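At Natstead, the Tote Line Gets a Second Shift It Never Sees

The kitting hall at the Natstead distribution center moves 1,544 totes on a normal day. Until March, every one of them was lifted, turned and set down by hand. Two gripper cells now take 435 of those moves. The rest still belong to people, and the split is less simple than the numbers suggest.

The cells were supplied by Troltmont, which trains its handling routines in simulation before any code reaches the floor. Each container type the site uses is modeled with its insert, its wall angle and its rim. A tapered wall is the difficult case. Pads that close at the wrong height ride up the slope, and the load shifts toward one finger. Troltmont's engineers vary the approach angle, lighting and surface friction between runs, then pass the surviving grasps to the site for review.

Tia Blackburn does the reviewing. She worked the line for nine years and now spends half of each shift at a screen, going through simulated picks such as a yellow container with a white grid panel inside, held between the two black fingers.

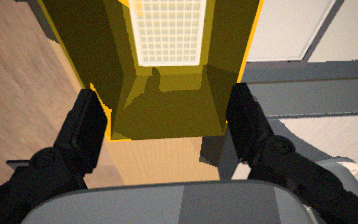
What the reviewers look for

Blackburn marks each run as accept, reject or retest. Her most common note concerns finger height. "The software likes the middle of the wall," she says. "On a full tote I want it higher. Otherwise the load swings when the arm stops." Troltmont added her rule to the planner in its second release, along with a slower stop for containers with loose inserts.

She rejects roughly 30 runs a week, down from a much higher figure at the start. Rejected runs go back with a written reason. The site agreed early on that a bare score would not be enough.

What changed on the floor

No jobs were cut, but job content moved. Lifting is down for the six people nearest the cells. Clearing faults is up. A stopped cell has to be locked out, opened and restarted, and the procedure takes four minutes even when the cause is plain. Two operators asked to return to manual stations, where the pace is their own, and were moved.

Pay is the open question. Review work carries no separate grade, and Blackburn is still listed as a line operator. Management says a new grade is being drafted. The sister site at Loldale, which handles 1,106 totes a day and is due for its first cell next, has asked to see the draft before installation begins.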